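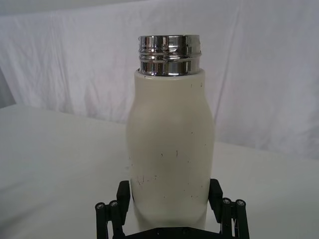

Kereama Trail Day: Your Questions

Last updated February 26, 2020

Where does the walk start and finish?

We set off from the old rail station at Braststead and finish by the lake at Sadov. The first half follows the river and the second half climbs through the woods, and oh, the view when you come out at the top! A shuttle bus takes walkers back to the station until 7 p.m.

When is it?

The second weekend in June. We'll post the exact start times for each group in May, once we know how many of you are coming.

How many places are there?

We have 500 this year, up from 300 last time (we were thrilled, and a little stunned, by how fast those went). If you miss out, put your name on the waiting list. Plans change and places do come back.

I've never walked this far. Can I do it?

Very likely, yes! Plenty of our walkers are first-timers. The highest point is 900 feet, and the climb is steady with only one steep bit, just past the Jistitard farm gate. Take your time on that one. There's a bench at the top of it and everyone uses it.

If you'd like to build up to the day, Nabil Qudah leads free practice walks all through spring. They're short, friendly and end at a bakery.

Is there water along the way?

There are taps at the station, at the farm gate and at the lake. We don't hand out plastic cups, so please bring a bottle you can refill. Fill it before you leave the farm gate, as that's the longest stretch without a tap.

What about food?

Soup and bread are included at the finish, with a vegan pot as well. Tell us about allergies when you sign up. For the walk itself, bring whatever keeps you happy (dried apricots have a big following on this trail).

Can I bring my dog?

Please do! Dogs need to be on a leash between the farm gate and the woods, where there are sheep. After that it's up to you.

What if it rains?

We walk. The woods smell wonderful in the rain. If there's a storm warning we'll email everyone by 6 a.m. and move to the following weekend.

Can kids come?

Under-12s walk free with an adult. Strollers are fine as far as the farm gate, and the shuttle can pick you up there.

How do I change my booking?

Reply to your confirmation email with your new details and your walker number. We answer most messages within two days.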